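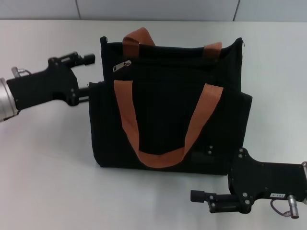
Fig. 1. Black tote, zip top, woven strap handles.

HANDOUT 2 - Costing a sewn product
Intro to Small Business Accounting, section taught by Lovely Barredo

Bring a calculator. Phones ok for this one, not for the September quiz.

Why bags: few parts, everyone owns one, easy to argue over. Same method works for soup or haircuts.

Three buckets, same as last time
Materials - whatever ends up in the product. Fabric, webbing, zipper, thread.
Direct labor - people cutting and sewing. Not the person who answers the phone.
Overhead - rent, power, needles, machine repair, the phone person.

Thread is the usual fight. Strictly it's a material. Most small shops toss it in overhead, too fiddly to measure per bag. Either is fine, pick one and stick to it all year.

Case: Nanmont
Small workshop, one product, buys fabric from Zerouali and zippers from Gretero. Last month:

Bags finished: 540
Materials used: $1,165
Overhead: $616
Labor: see problem 1

Materials per bag = 1,165 / 540 = $2.16 (rounded up from 2.157)
Overhead per bag = 616 / 540 = $1.14

Careful - materials USED, not materials bought. If Nanmont bought a big roll from Zerouali and half is still on the shelf, that half is inventory. Goes on the balance sheet, stays out of the bag cost. This lost more points than anything else last term.

Fixed vs variable
Rent doesn't move when you sew more. Fabric does. So overhead per bag drops as output goes up, materials per bag mostly stays put (unless the supplier gives a volume discount, see chapter on pricing).
Power is mixed. Part flat fee, part usage. We split it next class.

Waste
Cutting leaves scraps. Normal scrap = part of material cost. Abnormal (wrong color, roll got soaked) = a loss for the period, seperate line. Don't bury it in the bags.

Pricing, quick version
Markup is on cost. Margin is on price. Cost $10, sell at $15: markup 50%, margin 33%. Brulletti, a shop that resells, will quote you margin every time. Ask which one they mean before you agree to anthing.

Problems
1. Labor is $4 per bag. Find full cost per bag and total cost for the month.
2. Output doubles, overhead stays flat. New overhead per bag?
3. Brulletti wants a 40% margin on a $20 shelf price. What's the most they will pay Nanmont? Does Nanmont make money at that?

Show the work. Round at the end only. Hand in before 9:30 am, paper, stapled.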